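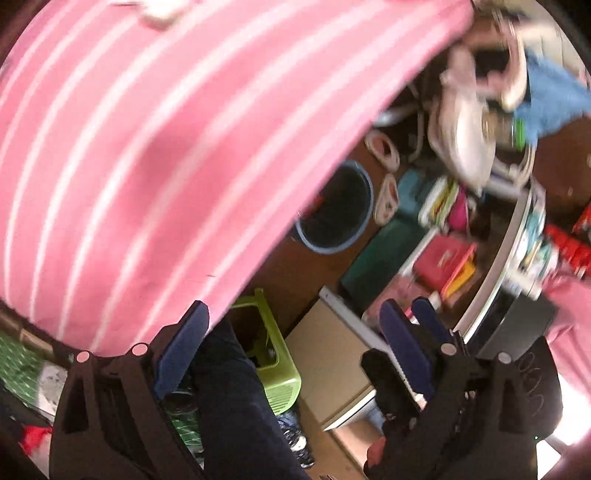
Towels, trousers and the second month of home sessions

The programme of home demonstrations described on this blog in the spring has now completed its second month. I set out below what has been done, what has been changed, and what remains to be settled before the work moves from Bokstead to Punbridge. Readers who are new to these pages may wish to know that I am responsible for the collection of tidying and laundry demonstrations, and that the training of the robot itself is carried out by colleagues elsewhere.

The method has not changed. A person holds a gripper of the same shape as the one fitted to the robot, closes it by hand, and carries out the household task. The camera on the tool records what the jaws meet, and the movement of the tool is worked out afterwards from the recording. No robot is required in the home. The person giving the demonstration needs a free hand, a clear instruction and a reasonable amount of patience.

In total, 429 demonstrations have been recorded across the two months. Of these, 58 have been set aside. The most common fault was speed. Someone who has folded towels for thirty years lifts a towel quickly, and a large piece of cloth moved quickly becomes a blur across most of the view. The stripes on a pink towel run into curved bands, and part of the room behind it is hidden. Some blur is acceptable and will be kept, as the robot will see the same thing when it lifts cloth of its own. A recording is set aside only where the moment of taking hold cannot be made out.

Adhiambo Makori has rewritten the guidance for demonstrators on this point. The former wording asked people to "move naturally", and they did so. The new wording asks for a short pause before the jaws close and another once the cloth is clear of whatever lies beneath it. Between those pauses the demonstrator may move at an ordinary pace. I was doubtful that so small a change would be followed in practice — most of us forget an instruction once our attention is on the washing — but the recordings made under the new wording are easier to use, and I withdraw the objection I made at the time.

A second matter concerns separation. Clothes and towels are seldom found one at a time. A towel lies across a dark pair of trousers, or a sleeve has worked its way under a hem, and the gripper must take the upper item and leave the lower. With two narrow jaws this is harder than it sounds. Arben Ivanov has proposed that the demonstrator take hold near a corner or a folded edge, lift a little, and look before going further. Where two items come up together, they are to be put down and the attempt repeated within the same recording. We had previously asked for such attempts to be deleted. They are now kept, and marked as corrected, and I regard them as among the more useful material we hold.

There has been some discussion of whether rooms should be tidied before a session. I have taken the view that they should not. Floors have shoes on them. Stools, boxes, baskets and basins stand where the household finds them convenient, and a robot taught only in a bare room will be of little help in any other. The single exception is safety. Demonstrators are asked to keep their own path across the floor clear, and trailing cables are to be moved out of it.

The rubber pads on the jaws have also received attention. They hold towelling well. They are less reliable on thin, smooth cloth, and several demonstrators have reported squeezing the handle harder than was comfortable by the end of a long session. Sessions have therefore been shortened, with a rest after every set of folds. A softer pad from Kindard is on trial with one household, and I shall report on it when there is enough to report.

Once the present set has been checked, it will be passed to the Rashidi group, who will use it to train the folding routine for their two-armed machine. They have asked for a further 200 demonstrations in which the item is lifted from the floor or a low surface, most of our earlier work having been done at table height. These will be recorded at Punbridge, beginning in December if the households can be confirmed in time.

I have been asked in correspondence whether demonstrators may use the left hand. They may, provided the same hand is used throughout the recording and the choice is noted on the sheet. The sheet itself is being revised, and copies of the old version should not be used after the end of the month.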